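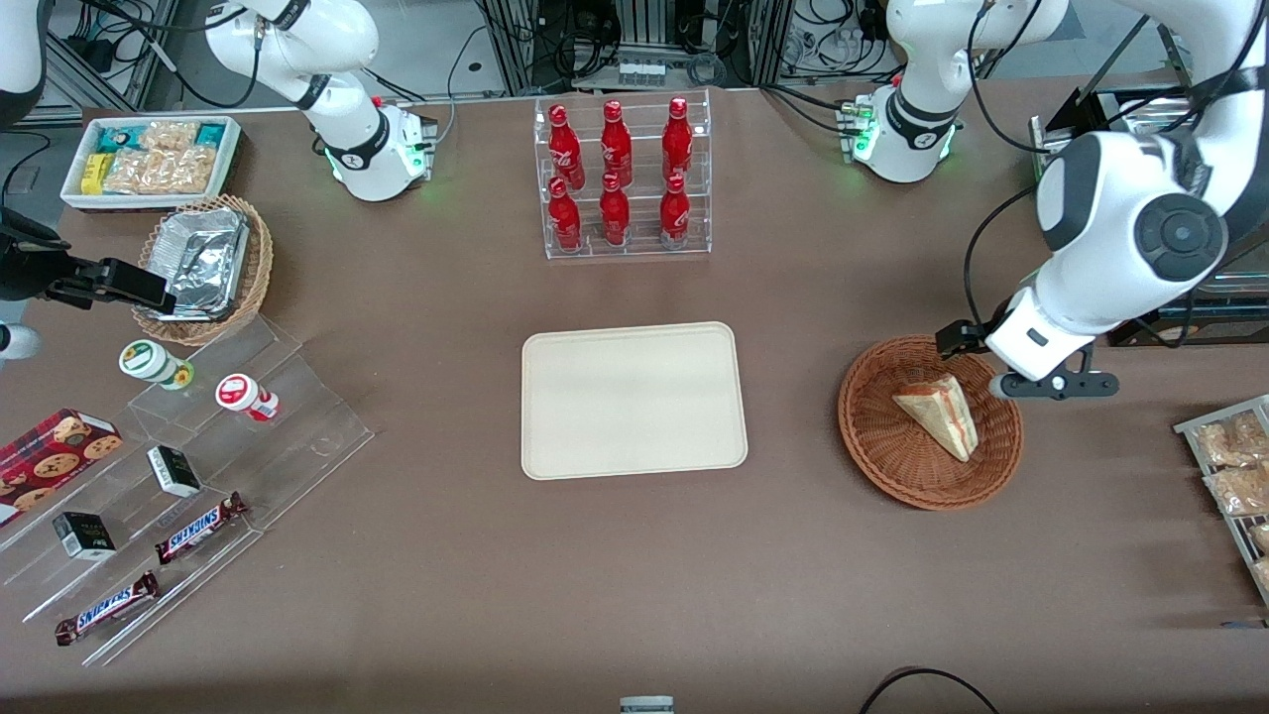 Search this notebook Enter keywords Go

Nov 18, 2024
Entry by Ffion Powell

Packaging Materials Notebook: Stilline film, seal strength after cold storage

The purpose of this entry is to record the second round of peel tests on the Stilline clear film. The first round, completed in October, was set aside when the jaw temperature on the Nastavis sealer was found to drift during long runs. The sealer has been recalibrated and the earlier figures should not be cited.

A total of 79 pouches were sealed for this round. Of these, 45 went into the cold room and the remainder stayed on the conditioning shelf as controls. All pouches were cut from roll 1479. The dwell time and jaw pressure were left as they had been in October.

Control pouches peeled cleanly along the full width of the seal. Cold-stored pouches were less even. Several opened at the left corner before the center of the seal had taken any load, and two tore through the film beside the seal. The tears are logged as film failures and are kept out of the seal average. 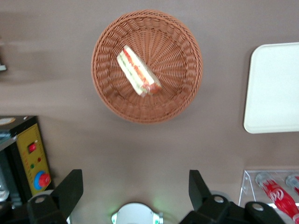

Ornella Lo Presti
Technical Lead, Packaging Materials

Reviewed with the following remarks. The left-corner openings match a fault seen previously on the Farooqui trial, where the lower jaw was seated slightly out of level. Please check the jaw with pressure paper before any further pouches are made. If the imprint is uneven, the cold-stored results must be repeated in full.

The Ditel load cell was last verified at 100 newtons. Peel forces in this work are far below that value, and a check at the low end of the range is requested. The certificate should be filed with this entry.

Pouches that tore are to be retained in labeled envelopes. Film thickness beside each tear has not yet been measured. F.P. to complete.

Open item: humidity log for the cold room, second shelf, missing for one night.

Contact the notebook office | Copyright Packaging Materials Laboratory | Back to top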